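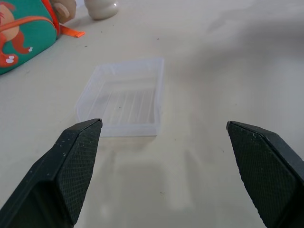 Édgar Mosquera takes the view that a gripper should be looked after in the same way as a kitchen knife, with a short clean every day and proper attention at fixed intervals, and that most of the faults reported to him as software problems begin at the fingertips.

Motard > Engineering > Workshop notes > Interviews

Keeping the fingers honest: maintenance of the tabletop cell at Gidville

The tabletop handling cell at Gidville has been in regular use since October. It consists of a single arm with a two-finger gripper and a wrist camera, working over a white table. Its daily care is the responsibility of Maya Tarawneh, who was interviewed for these notes together with Akash Mathur, the engineer in charge of calibration.

Ms Tarawneh agreed with Mr Mosquera in part. The gripping faces of the fingers carry a fine diamond pattern, and dust shows readily against the black. "One sees pale specks on them, and it is easy to say they do not matter," she said. "On a cardboard box they probably do not. On a clear plastic tray with a thin lip I would prefer to have a clean face." Her practice is to brush along the pattern in both directions with a dry nylon brush and then to wipe the bevelled edges with a lint-free cloth. Solvent is not used on the fingers at Gidville. An earlier pair was cleaned with it and the faces became slightly tacky, after which light parts would not release when the gripper opened.

The fingers are changed as a pair. The current pair was fitted at 1,259 cycles on the service counter, following a knock against the table, and the mounting screws were checked again 400 cycles later. Ms Tarawneh marks each screw head with a paint line so that any movement can be found by eye. "I had a screw back out by a quarter turn and spent a whole morning blaming the camera," she said.

Mr Mathur was asked what he looks for in the wrist view before the arm is released for work. He replied that he opens the gripper fully and compares the two tips against a stored reference. The tips do not have to appear at equal distances from the middle of the picture, he explained, as the camera bracket allows a little sideways play. "What I want is the same picture as yesterday. If one tip looks nearer the centre and it looked nearer by the same amount in the reference, I carry on. If it has shifted, I stop and find out what has moved."

Transparent trays call for particular care. The ribbed tray used for checks takes on the colour of the table, and the camera has little to work with apart from the bright lines along the rim and corners. Mr Mathur sets the exposure by hand for this reason and does not allow the camera to adjust itself. He had at one time fitted a stronger lamp, but the glare on the rim made matters worse and it was taken down. The present lighting is soft, and he is content to accept some grey shadow at the side of the table.

Both were asked about the table surface. Ms Tarawneh wipes it at the beginning of a session, and again if crumbs or specks gather near the working area - "which they will, on a white table, whatever one does". Mr Mathur added that a speck beside the tray has never troubled him, whereas one beneath it can leave the tray rocking.

The written procedure for the cell runs to two pages. It was last revised on 24th December, when the instruction to regrease the finger slides was moved from the monthly sheet to the weekly one. Ms Tarawneh would like to see the cable clip at the wrist added as well. The clip has been replaced twice, and a spare is now kept in the drawer under the controller with the brush and the paint pen.

Related items
Bench lighting for clear plastics: a reply from Ashok Saxena
Yadav controller: reading the service counter
Cable routing on small arms, with remarks by Herman Sembiring
Manditz finger sets: storage and pairing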